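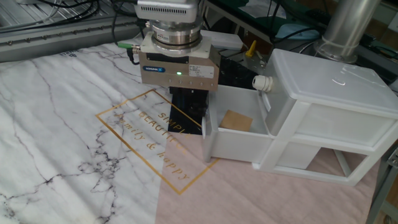 Small drawers, big promises

Every September the same advice comes round again: buy a set of little plastic drawers and your household will be transformed. I have bought three lots over the years and I remain the same person.

So when Imogen Wragg told the Uvcombe home swap group that a tabletop drawer unit was the best thing she owned, I asked her what was in it. Batteries, she said, and some other things. What other things? She would have to look.

My complaint with these units is simple. A drawer you can see into from across the room gets used. A frosted white one gets filled, pushed shut and forgotten, and the bottom one is always the worst. Mine held a dead watch, two takeout menus and a key to a house we sold. Labels help for a month or so, until somebody puts the tape in with the candles.

The Rosico catalog will sell you a drawer set, dividers for the drawers and a mat to stand it all on. I can't see what the dividers do that a bit of cut cardboard won't. Try the cardboard first. If you are still using it by spring, go ahead and spend the money.

Then there is the matter of the tablecloth. Several of you wrote in to say that a printed cloth makes a work table nicer to sit down at, and I suppose it does, for an afternoon. Pink, marble pattern, gold lettering telling you to be happy – fine. But a cloth slides, and two cloths overlapping slide twice as much. Put something flat and firm on top before you start sorting screws.
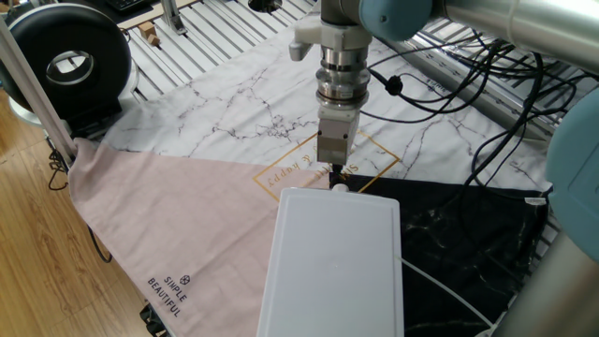
A white board with a raised rim, set down over the cloths.

I will give the rim some credit. Small round things do try to leave a table, and a lip around the edge slows them down. A baking tray would do the same job, and you probably have one.

Mrs. Wattanapong's rule is to empty one drawer completely before buying another, and so far I haven't found anything wrong with it. If you have a unit you would defend, write and tell me what is in the bottom drawer. Please go and check before you answer.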